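Minutes of the stationery and supplies meeting, Druvthorpe Study Centre

October 26, 2022, upstairs room

**Present:** Rekha Joseph (chair), Dinesh Bhat, Vasanthi Acharya, Revathi Iyer (minutes)

**Apologies:** Chandrasekhar D'Souza

## 1. Minutes of the last meeting

Agreed, with one correction. The paper order was placed with Josero and not with Alva. Revathi has changed the file copy.

## 2. Spending

Dinesh reported that £958 was set aside for stationery up to the end of March. Of this, £300 has gone on exercise books and printer paper. The Alva invoice for glue sticks has not come in yet and Dinesh will chase it.

Vasanthi asked whether the whiteboard pens come out of the same money. They do. Rekha would like them shown on a separate line from next month, as the evening classes use most of them.

## 3. Pencil cases for the new learners

Dinesh has prices from Josero and Pisham. Pisham is cheaper per case but will only sell in boxes of 600, far more than we can store. Josero will send any quantity and takes returns if the packets are unopened.

Rekha prefers a plain case that can be named on the outside in marker. Vasanthi said the dark ones used last year were hard to tell apart and several went home with the wrong person. Agreed to go with white.

There was some discussion of what goes in each case. Pens, a pencil, a ruler and a rubber were agreed without much talk. Highlighters took longer — Dinesh felt they dry out before they are used, and Vasanthi said her reading group asks for them every week. Agreed to put one in each case, green to start with, and to keep other colours in the cupboard for anyone who wants them.

**Action:** Dinesh to order from Josero. Vasanthi to write out the contents list and pin it inside the cupboard door.

## 4. Packing

Cases will be packed in the upstairs room at the long table by the tiled wall. Cases to be left open until the contents have been checked against the list, then closed and boxed. Chandrasekhar has sent word that he can bring the boxes up from the store beforehand.

Rekha asked that loose pens are put back in the trays at the end and not left out on the table.

**Action:** Revathi to book the room.

White case and green highlighter, as agreed under item 3:

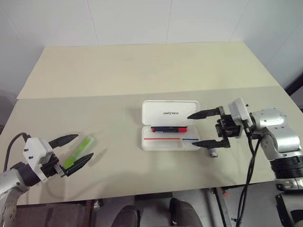
## 5. Any other business

The cupboard key is sticking again. Dinesh to oil the lock.

Vasanthi asked for 6 more clipboards. Agreed.

Next meeting to be fixed by email once the order has arrived.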